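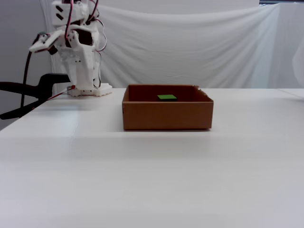

*An open cardboard box on a white tabletop, beside a white robotic arm.*

**FOR IMMEDIATE RELEASE**

**Plinell Adds Owner-Managed Vacation Homes at Ranemero to Its Rental Program**

*Fourteen residences on the upper lakeshore open for reservations in February; longer stays and a single cleaning fee introduced across the resort*

RANEMERO – Plinell, the property management company responsible for short-term and seasonal rentals at the Ranemero lake resort, announced on Thursday that it has reached agreement with the owners of 14 private vacation homes on the upper lakeshore to bring their properties into the company's rental program. The homes have until now been let by their owners individually. Reservations will open in February for arrivals beginning with the spring season.

The agreement covers detached homes and townhouses along the Sauerland loop, the road that climbs from the marina to the edge of the forest preserve. All of the properties have a private deck or terrace, a full kitchen, laundry facilities and covered parking. Most look west across the water. The remainder face the preserve and are set back from the road behind mature pines.

"Guests have been asking us for larger homes on the upper road for several seasons, and we did not have them to offer," said Cyrill Camenzind, managing director of Plinell. "The owners on the Sauerland loop have kept these houses in very good condition. Our task is to give them the same reservation service, the same housekeeping standard and the same response after hours that guests receive everywhere else in the resort."

**The Homes**

The residences range from two-bedroom townhouses suited to couples and small families to larger detached homes intended for extended family groups. Each property will be listed with a full floor plan, a bed-by-bed sleeping arrangement and a written note on stairs, thresholds and the distance from the parking space to the front door. Plinell adopted this form of listing last year for its marina apartments and will now apply it to every home it manages.

Furnishings remain the choice of the individual owners and differ from house to house. Under the terms of the program, however, each home must provide a standard kitchen inventory, blackout coverings in all sleeping rooms, a work table with a nearby outlet and wireless internet service at a speed verified by Plinell before the first arrival. Owners whose homes do not yet meet the standard have until the opening of the season to complete the work.

Among the larger properties is the house known locally as Nudik, a cedar-sided residence at the top of the loop with a screened porch, a stone fireplace and a separate bunk room above the garage. Nudik has not previously been available for rent. It will be offered by the week only during the summer and by the night in the spring and fall, subject to a minimum stay.

Guests in all of the homes will have use of the resort's swimming beach, tennis courts and walking trails. Dock space at the marina is not included in the nightly rate and must be reserved separately through the harbor office. The resort shuttle, which currently turns around at the marina parking area, will be extended to the Sauerland loop on weekends and holidays, with a stop at the lower gate and another at the trailhead.

**Longer Stays and Changes to Fees**

Plinell also announced two changes that will apply to all rentals at Ranemero, including those already in the program.

The first is a reduced nightly rate for stays of 30 nights or longer. The rate will be available outside the summer season and is intended for guests who wish to work from the lake, for families between homes and for seasonal visitors who previously had to book a series of shorter stays. Linen service and a mid-stay cleaning are included. Guests staying at the reduced rate will sign a written rental agreement with the owner, prepared by Plinell, and will pay a refundable security deposit.

The second is the replacement of the existing linen, cleaning and departure charges with a single cleaning fee. The fee will vary with the size of the home and will be shown with the nightly rate at the beginning of the reservation process. Guests will no longer be asked to strip beds or start laundry before leaving. They will still be expected to place household trash in the bins provided, wash or load used dishes and return outdoor furniture to its original position.

Reservations made before the change takes effect will be honored at the rates and fees in place when they were booked. Guests who would prefer the new terms may contact the reservations office, which will rebook the stay without penalty where the new total is lower.

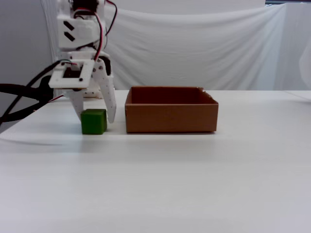
*The white arm above a small green cube, with the open box to the right.*

**Terms for Owners**

Owners taking part in the program retain title to their homes and may set aside dates for their own use at any time before a reservation has been confirmed. Plinell will receive a commission on rental income and will be responsible for marketing, reservations, guest communication, routine inspection and the collection and payment of lodging taxes. Repairs above a limit agreed with each owner will require the owner's approval, except in an emergency.

Each home will be inspected before the opening of the season and again after the close of the fall season. Written reports will be provided to owners following both visits.

"My family has rented out our house on the loop for a long time, and we did the bookings from the kitchen table," said Eliseo Ibarra, who represented the participating owners in discussions with the company. "What mattered to us was keeping our own weeks, knowing who is coming in and out, and having someone close by when a pipe freezes. The contract we signed covers those points in plain terms. Several of us still intend to meet our regular guests in person when we can."

Returning guests who have rented directly from an owner in the past will be given priority for the same week in the coming season. Owners have been asked to supply the names of those guests to the reservations office, and letters of invitation will be sent before the calendar opens to the general public.

**Neighbors and Quiet Hours**

The upper lakeshore includes a number of homes that are occupied throughout the year and are not part of the rental program. Following discussions with residents, Plinell has agreed to post the maximum occupancy of each rental home on its listing and inside the front door, to limit outdoor gatherings to registered guests and to enforce the resort's existing quiet hours. Vehicles must be parked in the spaces belonging to the home. Street parking on the loop will not be permitted overnight, and boat trailers must be left in the marina lot.

A telephone line for residents will be answered at all hours during the rental season. Plinell staff will visit the property in question when a complaint cannot be settled by telephone.

**Reservations**

The full list of homes, with rates and availability, will be published when reservations open in February. Reservations may be made online, by telephone or in person at the Plinell office beside the Ranemero marina. A deposit is due at the time of booking, with the balance payable before arrival. Pets are accepted in selected homes with the prior consent of the owner, and the listing for each home will state whether they are allowed.

Viewings for travel agents and event planners can be arranged on weekdays by appointment. Owners of other homes at Ranemero who wish to be considered for the program are invited to request an information packet from the owner services desk. New applications will be reviewed after the close of the summer season.

**About Plinell**

Plinell manages vacation homes, apartments and townhouses at the Ranemero lake resort on behalf of their private owners. The company provides reservations, housekeeping, maintenance and guest services from its office at the marina, and it also oversees the seasonal opening and closing of homes that are not offered for rent.

**Media Contact**

Press Office, Plinell
Marina Building, Ranemero

Interview requests and requests for floor plans or property photographs should be directed to the press office during regular business hours.

\# \# \#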